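Household Textiles and Everyday Tableware in Rented Student Rooms
Project report, second semester
Lucian Hodoroagă and Endang Chong
Submitted 2 June 2021

1. Why we chose this subject

When we started the course, both of us lived in rented rooms on Gandon street, in two buildings which face each other. We noticed that the furniture in these rooms is nearly the same, but the tables look very different from one room to another. The landlord gives the table and the tenant covers it. We wanted to know how people choose the cover, how long they keep it, and what they put on it at meals. Our teacher advised us to make the subject smaller, so we left out curtains and bed linen and kept only tablecloths, placemats, and the things people eat with.

2. How we worked

We visited tenants in May, always after agreeing by message. Each talk was in the kitchen or in the room where the person eats. We had a sheet of questions but we did not follow it strictly, because people preferred to talk about their families and then the answers came by themselves. Lucian asked the questions and Endang wrote. In the evening we compared the notes and typed them the same day. This was good advice from older students, and the one time we did not follow it we lost part of a talk about embroidered napkins.

We also went two times to the Swanepoel market hall, where most of the tenants buy their cloth, and once to the shop Fasau, which sells ends of rolls by length. The seller at Fasau let us look in her order book. In the last full year she sold 3703 meters of table fabric, and 2106 meters of this had a flower print. She told us that plain colors are asked for mostly by restaurants.

3. What we found about tablecloths

The first result is that very few tenants bought their tablecloth as a new decision. Most received it from a mother, an aunt, or the person who lived in the room before. One tenant explained that she does not like her cloth at all, but it came with her from home and the table looks strange to her without it.

The second result concerns washing. Cotton cloths are washed often and become pale along the folds. Coated cloths are only wiped, and they are replaced when the corners crack. Tenants who cook every day prefer the coated kind, and tenants who mostly bring food from outside have cotton. Before the project we expected the opposite.

Prints follow the season less than we thought. We asked if people change the cloth for winter or for holidays, and the usual answer was that they have only one. Stripes and flowers together are popular because they hide small stains — this was said to us in nearly the same words in both buildings.

4. What we found about tableware

Here the habits are more personal. Forks and spoons are shared between roommates without discussion, but chopsticks are often kept separately, in a jar or a drawer box. Wooden ones were preferred over plastic ones because they do not slip. At the market hall, the stall named Udent sells wooden chopsticks in boxes of 500, mainly to small restaurants, and one tenant bought a whole box together with her neighbors because it was cheaper. They still had many left when we visited.

We noticed also that people lay chopsticks directly on the cloth when they eat alone, and look for a rest or a folded napkin when there is a guest. Nobody had a rule for this, they simply did it.

5. Difficulties and what we would change

Our group of tenants was small and most of them knew each other, so their opinions are maybe too similar. We did not measure the cloths and now we regret it, because sizes would help to explain why so many of them hang unevenly. Also some words for fabric were difficult to translate, and for two of them we kept the seller's explanation.

Illustrations

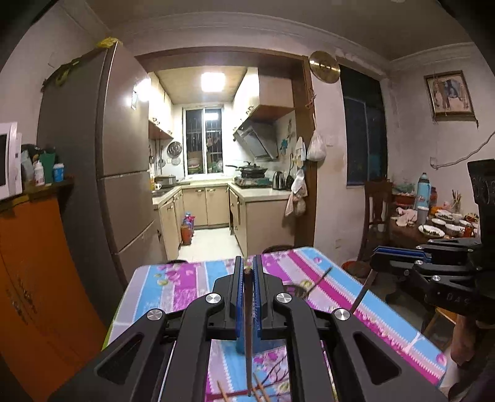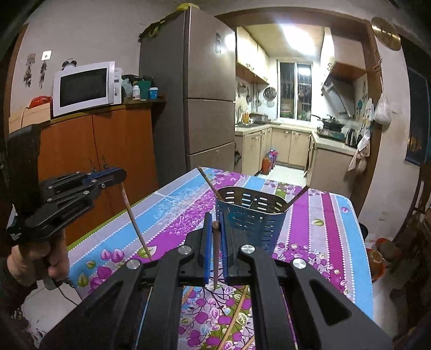
Figures 1 and 2. Tablecloth and wooden chopsticks.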